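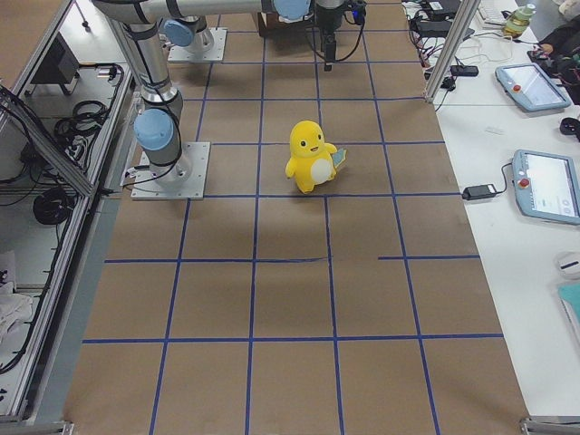 4.3 Contact faults on soft objects

Search this site Advanced search Go

The Pathak planner was sold to us as safe around soft goods. We are less sure. Over 157 trials on the taped table at Perville, the planner reported a clean grasp in 113. When we went back through the recordings, 65 of those clean reports included a moment in which a finger pushed on the object from above before closing, or never closed on it at all. The log has no entry for any of these contacts.

The vendor's reading is that a plush toy gives way, so the push does no harm. This may be true of the toy. It says little about the arm, which kept going down after contact until the motion target was met. In two trials the protective stop came on, and in both the planner wrote "object secured" to the log first. Kuhlmann, who ran the Tundberg tests with the same software, put the fault down to poor calibration of the side camera. We repeated the calibration in May and saw no clear change.

Figure 7 gives a typical view of the contact type we mean. The yellow toy is upright on the grid, and the lower tip of the near finger is on top of its head, with the fingers open. A force reading at the wrist ought to catch this. Ours did not, and we suspect the threshold - set high to avoid false stops when both arms move - hides most light contacts. 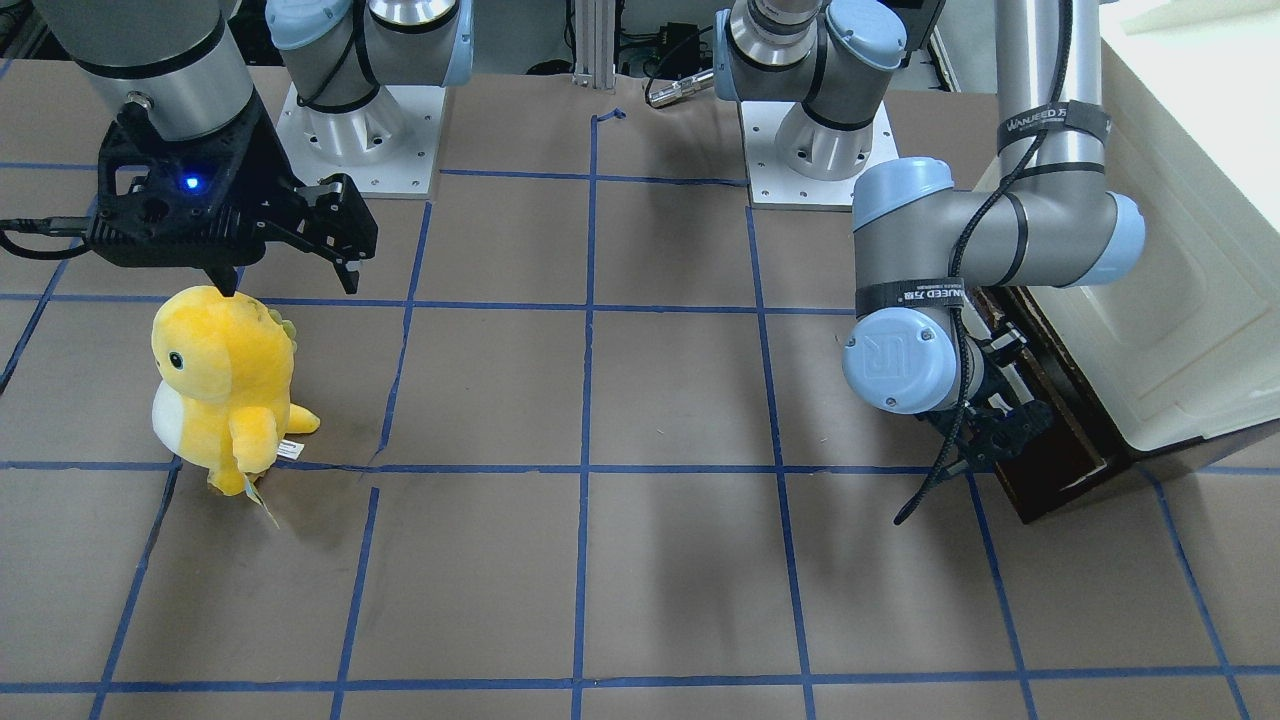
Figure 7. Finger contact from above, right arm. The left arm's gripper is over the table near the right edge of the grid.

4.4 What the log can and cannot support

We do not think the success rates in earlier reports on this planner should be taken at face value. The Rilterell report counts a trial as good when the log says so, and gives no check against video. Dörte Kuhlmann has shared part of her recordings with us, but the camera angle hides the fingertips in many of them, so we can't say if the same fault is there. Lowering the force threshold is the obvious next test. It will cost more false stops, and we have no figure yet for how many.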